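Forum > Home and Workspace > Furniture

Thread: One big table or two small ones for a shared room?

Posted by marlpit, 22 December 2018

We are refitting a room that gets used for all sorts: sewing, a reading group, people doing their accounts, children's homework in the holidays. At the moment we have a pair of old folding tables pushed together. There is a gap down the middle that swallows pencils and one of them is lower than the other.

I have up to 700 to spend and would like to sort it once. The choice seems to be:

One large table, fixed legs, everybody sits round it.
Two smaller ones that can be split up or put together.

The room is long and narrow with the window at one end. The door is normal width, so a big top would have to come in on its side. Floor is old lino and not level.

What have people done, and would you do it again?

Re: One big table or two small ones for a shared room?
Posted by tallis_b

Two. You will want to move them at some point. We bought a big one, a Grevby, and it has not moved since the day it was delivered. It takes four people to lift and the legs don't come off once the glue has gone in. If we want chairs in rows for a talk we have to put them facing the wrong way.

Re: One big table or two small ones for a shared room?
Posted by Iolanda Assunção

I disagree with tallis_b. I look after a room much like yours in Rusby and we went the other way, from small tables to one big one in light blue. It was the right decision. With the small ones people were always dragging them about and the legs worked loose. I spent more time with a spanner than I did on anything else.

The main thing is the depth. You want to be able to lean in and have your arms on the top and still have plenty of table in front of you. Ours is good for that, and there is room underneath for your legs.

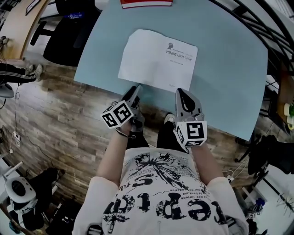 Re: One big table or two small ones for a shared room?
Posted by marlpit

Thanks both. Iolanda, does a pale colour show the dirt? I was thinking of something darker for that reason. Also how did you get it through the door?

Re: One big table or two small ones for a shared room?
Posted by gorsebank

Not Iolanda, but dark shows more than pale in my experience. We had a black top and you could see every bit of dust and every cup ring. White is bad in another way, it glares if you have a window behind it. Anything in between is fine.

On the uneven floor, get legs with screw feet. Don't use folded card. It squashes flat in a week and then somebody kicks it out.

Re: One big table or two small ones for a shared room?
Posted by Iolanda Assunção

Door: the legs went in separately and we stood the top on its long edge. Measure the corridor as well as the door, and check whether you can turn the corner. We had to take a coat rail down.

Dirt: biro is the worst. It comes off with washing-up liquid if you get to it the same day. Tea is no trouble. I do it with a damp cloth in the evening and a proper wash every August when the room is shut.

As for the colour, I didn't choose it for any clever reason, it was the one in stock. But I have come round to it. Things don't get lost on it. You put a book down and you can see it from the door, which matters when people go home without their belongings.

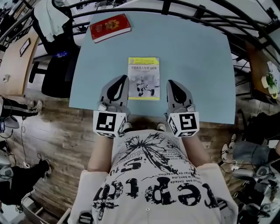 I would avoid anything with a strong wood grain for the same reason. We had that before and I was forever finding brown pencils and needles on it with the flat of my hand. If you have a sewing group I would put that quite high on the list.

Re: One big table or two small ones for a shared room?
Posted by tallis_b

Fair point on the needles. I still say a big table is only good if you do one thing at a time. Your reading group won't want to share with somebody running a sewing machine. The whole top shakes. With separate tables you don't feel it.

Re: One big table or two small ones for a shared room?
Posted by Iolanda Assunção

Ours doesn't shake. It depends on the legs. If yours does, there may be no crossbar.

Re: One big table or two small ones for a shared room?
Posted by tallis_b

There is a crossbar. It shakes.

Re: One big table or two small ones for a shared room?
Posted by pennywort

Has anyone tried Juška trestles with a separate top? I paid 55 for the pair second-hand and had a top cut at the timber yard. It comes apart when you need the floor. Downside is that you bang your knees on the trestle if you sit at the end. The Buda ones fold flatter but the catch is stiff and I pinched my thumb in it.

Screw feet are 15 a set if yours doesn't come with them.

Re: One big table or two small ones for a shared room?
Posted by marlpit

Trestles might be the answer, I hadn't thought of that. I am going to tape the size out on the floor after the holidays and see if people can still get past with a chair pulled out. The corridor has a radiator in it so I need to measure that too.

pennywort, how thick is your top? And does it sag in the middle?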